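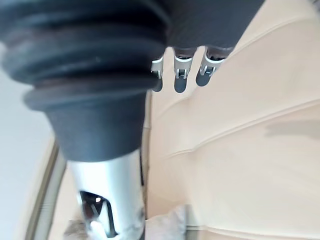 Bellows, shaft and the three clips, close up

Subject: Re: [gidmont-workshop] grey bellows, who has a spare + cleaning question

Quick one before I have to run for the bus, sorry for typos.

On Mon 30 December, Erker bench wrote:

> Hi all,
>
> Trying to sort the rubber parts order before everybody vanishes. Three things.
>
> (a) Does the grey bellows have the tapered end or the straight one? The Asel catalogue lists both and the drawings are useless, same drawing twice as far as I can tell. If we get the straight one it will sit there flapping and we'll be doing the cable tie thing again.
>
> (b) Someone has been putting the yellow tub grease on the rubber. Please stop. I don't know who and I don't care, but the last one went gummy and I had to peel it off the inside of my sleeve.
>
> (c) How many clips are we supposed to have along the housing edge? The parts sheet says one thing, the drawer label says another. I have a bag of spares here and no idea if they even match.
>
> I need answers on (a) and (c) before I order. Minimum order at Asel is $66 and I'm not paying freight twice. Also the cupboard at Erker is full so whoever owns the box of Iordache gaskets, come get it.

OK so, in order.

(a) Tapered. Definitely tapered. Goes down in size fold by fold, then a smooth collar at the bottom where it closes in on the shaft. No fold right at the bottom, just collar. Look for that in the listing, the straight type has a lip there instead. I can't swear to the number of folds from my own photo, three or four, the top disappears on me. Count the old one in the drawer if Asel asks. Dark grey either way. The black one in the catalogue is a harder rubber and it's a pig to get over the end of anything, we tried it in October and gave up after a lot of swearing.

Measure the shaft before you order. Calipers, not the tape. The collar wants to be a bit snug and the catalogue sizes go by the hole, unstretched, which caught me out the first time. Measure on the plain part and well clear of the long oval slot, you'll get a silly number if a jaw drops into the opening.

(b) Not me! But agreed. Rubber gets a cloth with warm water and a drop of dish soap, then a dry cloth, then leave it alone. If somebody feels they absolutely must put something on it, the silicone stuff in the pump bottle, tiny bit, fingertip, in the valleys between the folds and wipe off whatever's left over. Nothing from a tub. Nothing that smells like a gas station. I've got a half bottle of the silicone and can leave it on the Erker shelf if there is a shelf left.

The brownish look on the rims of the folds is a different question and I don't have an answer. Could be the light, could be the rubber. I wiped one with a damp rag later on and didn't learn much. If anyone has an older one that went the same colour and then split, say so, I'd order two.

While you've got the cloth out do the slot as well. Fluff gets in there. Cotton swab, go in from the end, don't poke at the angled bits inside with a screwdriver (you know who you are). And the bare metal below the slot is looking a bit scuffed and pale at the rim. I'd leave it. Do not take sandpaper to it, the scuffing is nothing compared to what 300 grit will do and then you're polishing all afternoon.

(c) Three in my picture, side by side under the edge of the housing. Silver, narrow, rounded end, with the little cutout up near the top, sort of an H shape. There may be more around the back, I didn't look, so take that as three on this side and someone please check the rest. The spares in your bag: if they've got the cutout they are probably ours. If they are plain tabs they go with the Iordache stuff and can leave in the same box.

They should all point down. The one in the middle hangs a touch lower than its neighbours, and the smallest looking one is half tucked in by the bellows so you'll need a skinny finger to get at it. Don't bend them to line up. They're springy until they aren't.

Fitting, for whoever ends up doing it, I wrote this on the back of the drawer card but the card's gone walkabout:

- old one off from the collar end, roll it, don't pull
- shaft clean and dry
- new one in warm water for 15 minutes if the room's cold, it makes a big difference in that building in winter
- collar on first, then work the wide end up fold by fold
- give the folds a gentle twist at the end so none of them are sitting pinched
- clips last

Put something down on the cream surface first, it's a bit shiny and I think it'll mark. Old towel. Theres a stack under the sink.

Order wise I'd go two bellows and one bag of clips, tapered, dark grey, and if that doesn't hit the $66 then top up with swabs or the 3 mm o-rings, we always run out of those. I can put it on my card and settle up at the next Gidmont night. Need a yes by tonight if you want me to, Asel shuts the warehouse over New Year and after that it's whenever.

Iordache gaskets are not mine. I thought they were yours?

Oh and the drawer label. I'd trust the label over the parts sheet, the sheet was copied off an older one and has the wrong collar size as well. Will fix it when I find the file. Might be on the old laptop.

Bus. Back on later.

_______
gidmont-workshop list
reply goes to everyone, trim your quotes please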